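The Long Wait for a Robot That Will Do the Dishes

March 8, 2020

214 shares | 22 comments

There is a drawer in my kitchen that holds every gadget I was once told would change my life. The avocado tool is in there, and the thing that cores strawberries. A battery-powered jar opener sits at the back, and I have to admit the jar opener works, provided you hold the jar, fit the clamps, press the button and stay close by in case it changes its mind. By then my grandmother would have opened the jar and finished the pickles.

I bring it up because I have spent the better part of the winter asking people who build robots when one of them will come and do my chores. The answers have been polite. They have also been remarkably steady. Five years, most of them said, which is what the same sort of people were saying when I was in college.

The trouble begins with the word "robot," which covers too much. I own one already, if you count the flat round one that cleans floors, and it does clean them, in the sense that the dirt it leaves is in different places from the dirt it found. It has been beaten by a sock. Factories own far better ones, machines that weld the same seam all day and never complain, and these are marvels so long as the seam turns up exactly where it turned up last time.

At Skeker, a contract packer in Futville that fills gift boxes for mail-order companies, I watched one of the good ones at work. It picked up tins of cookies and set them in cartons, 585 of them an hour, with a small sigh of air at each one. I could have watched all afternoon. Ten feet away, people were tying ribbons, tucking in tissue paper and dealing with a bag of caramels that had split. The plant has tried to automate the tissue paper twice. The shift manager described the second attempt as "like watching a crane eat a salad."

The line employs 169 people at peak season, and I had come expecting to find them worried. A few were. Most wanted to know whether the machine could be taught to sweep.

Sweeping, as it happens, is a swamp. So is wiping, folding, scooping and anything involving a bag. A person clearing a table makes a string of tiny decisions without noticing any of them: this is a crumb, this is a stain, this is somebody's earring. You press harder on the jam and more lightly near the wine glass. None of it is in the instructions, as there are no instructions. My mother's training program for wiping a counter consisted of the word "again."

Skitside, a small company working out of a former carpet showroom, has set itself the job of teaching machines this kind of thing by showing them. A person steers the arms through a chore, the computer keeps a record, and then everyone does it over. The team had logged 2162 attempts at its list of kitchen tasks when I visited, and a whiteboard by the coffee maker kept score of how they had gone. I was asked not to print the percentages. I will say that whoever had drawn the graph had left a lot of room at the top.

What struck me was how modest the goals were. No one there talked about butlers. They talked about whether a gripper could close on a lid without shoving the jar across the floor of the booth, and whether it could do so again after lunch, when the sun had moved. One engineer told me she had stopped being able to eat cereal at home without admiring her own wrist.

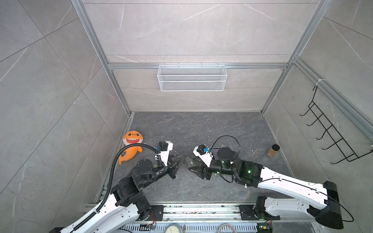
Crumbs are where my own hopes for the machine age have always rested. Anyone can lift a box, and I have a hand truck for the boxes I can't. But give me something that will go after the bits left behind when a meal is over, and I will sign whatever you put in front of me. The arms at Skitside have dark fingers, the left pair ending in thin points, a fine shape for picking up one crumb and a discouraging one for picking up all of them. There were plenty on the floor of the booth, scattered near the grippers and off toward a small black-lidded jar of something brown and grainy. I looked at them the way I look at my own kitchen after breakfast. The orange plush shark by the wall was grinning, which I took personally.

A sponge would help, of course, and so would a brush or a little vacuum. The engineers know this. But each new tool is a new thing to learn to hold, and a machine that has learned the brush does not thereby know the sponge. Brandão, a kitchen-equipment maker that has paid for some of this work, would like a single pair of arms that can manage a whole café counter at closing time. It hopes to see a trial in June. The café it has in mind closes at four in the afternoon, so the arms would at least have all night.

I asked what the thing would cost. There was a pause, and then I was offered a very good cup of coffee, made by a person, who wiped up the drip with her sleeve on the way past and kept talking.

When I got home the floor cleaner was under the couch, blinking. I pulled it out, took the sock off it, and got the broom.

22 comments | Share this story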